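Workshop > Service Notebook > Product Support > Loaders and Carriers

Filed under: Hydraulics / Field returns / Open items

May, started 7:40 am

Carrying on from the last entry on the Skuden 52 compact loader out of the Grodville depot. Complaint on the card: slow auxiliary circuit when hot, tilt function drifts with the bucket loaded, operator reports a whine above half throttle. Third machine of this model with the slow auxiliary complaint. The other two were closed as worn quick couplers and both came back.

Read the card against the machine before touching anything. Serial plate agrees. Hour meter does not agree with the card, which has the reading from the previous visit copied forward. Corrected on the card and initialled. If the depot is copying hours forward, the 300 hour filter interval means nothing, so I have gone back through the parts record instead. Last return filter was booked out before winter. No hydraulic oil booked with it.

Oil sample drawn from the mid-tank port with the machine warm, engine off. Colour darker than I would like, no milkiness, faint burnt smell. Sent to Bundby with the request for particle count and viscosity. Do not change the oil until the result is in. The last two machines were drained before anyone thought to sample them and we learned nothing from either.

9:15 am

Couplers first, to get them out of the argument. Swapped both auxiliary couplers for the shop set and repeated the function test. No difference by ear or on the gauge. Originals refitted. Faces were clean, poppets moved freely. These are not the fault.

Relief pressure checked at the test port behind the left-hand cover. Cold: within spec. Warm: falls away slowly, and keeps falling as the oil comes up in temperature. Reset screw still has paint on it, so the relief has not been touched in the field. A drop that follows temperature this closely says internal leakage — pump, or the aux spool section, or the relief seat itself. Blocked the auxiliary section off with the Addo plate kit and ran it again. Pressure held better but did not recover fully. So at least two leak paths, or one leak path and a tired pump.

Wrote up the morning's figures at the bench in the office end before they got mixed in with the readings from the second machine.

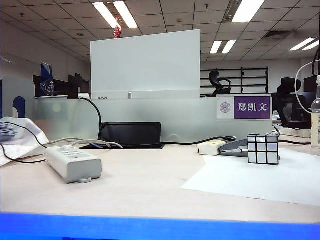 Desk, office end.

Notes on the plate kit for whoever uses it next. The long studs are for the five-section valve and the short ones for the three. They were in the wrong bags. I have sorted them, but check thread engagement by hand before putting a wrench on anything. Torque in two stages, crosswise. The O-rings in the kit are the old compound and have taken a set. I used new ones from stock and put a reorder on the sheet.

11:30 am

Case drain test on the pump. Line disconnected and run to a graduated container, tank port capped. Measured at idle and at full throttle, warm, with the tilt circuit dead-headed for no more than a few seconds at a time. Flow at idle is normal. At full throttle it is over the reject limit by a margin I do not need to argue with. Repeated twice, same answer both times. Pump is to come off.

The whine is a separate matter. Suction hose has gone soft on the inside of the bend, and you can close it partway with a thumb. The hose clamp at the tank end was on its last thread. Suspect the hose is pulling in under flow and starving the pump, and that this is what wore the pump in the first place. A new pump on the old hose would give us the same job again in a season. Replace both, and the tank-end fitting while it is open.

Checked the other two job cards for any mention of the suction hose. None. Neither machine had it replaced. I would like both called back in, or at least looked at on site by the next person out that way. It takes ten minutes with the belly pan down.

2:10 pm

Tilt drift. Loaded the bucket with the test weight, boom pinned, engine off, measured rod travel over five minutes. Drift is outside the allowance. Capped the cylinder lines at the valve and repeated. Drift continued at nearly the same rate, so most of it is past the piston seal and the valve section is only contributing a little. Cylinder to be resealed. Inspect the barrel for scoring before ordering anything beyond the seal kit.
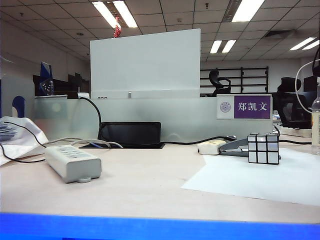

Seal kit is on the shelf under the old part number. The Skuden parts book superseded it last year and our stock system did not follow, so a search on the new number shows nil. I have cross-referenced it. There will be others in the same state, and anything in the tilt or lift cylinder groups should be searched under both numbers before it is put on back order.

Parts wanted for this job:
Pump, complete, exchange unit
Suction hose, pre-formed, with both clamps
Tank-end fitting and bonded washer
Tilt cylinder seal kit (on hand, old number)
Return filter
Breather

Exchange pump is quoted at 75 hours from order to dock, coming through Bundby. I have asked for the old core to stay here until we have had it apart. The exchange terms allow that if the core tag is filled in when the new unit arrives, so please do not let it go back on the same truck.

3:45 pm

Labour split for the warranty claim. Diagnosis time to be claimed separately from the pump. Hose will be argued as a wear item. My position is that a suction hose collapsing at these hours is a defect, and the claim should say so in plain words with the wall thickness measured at the bend and at the straight section. Cut the hose lengthwise when it comes off and keep both halves.

Still open: why pressure did not recover fully with the aux section blocked. The pump probably explains it. Will repeat the same test with the new unit fitted, same oil temperature, same gauge. If it still sags, the relief seat comes out.

Machine left with the pan down, battery isolated, tagged. Key in the cabinet.

3 comments

gw_fieldservice: Had the belly pan off one of the two earlier Grodville machines. Hose is soft at the same bend. Clamp was fine on this one. Have put it down for replacement.

partscounter2: Found four more superseded numbers in the lift cylinder group with stock sitting under the old ones. Fixed in the system. O-rings for the plate kit are in.

nightshift: Was the case drain limit you used the one in the book or the one in the bulletin? They are different for the exchange pump.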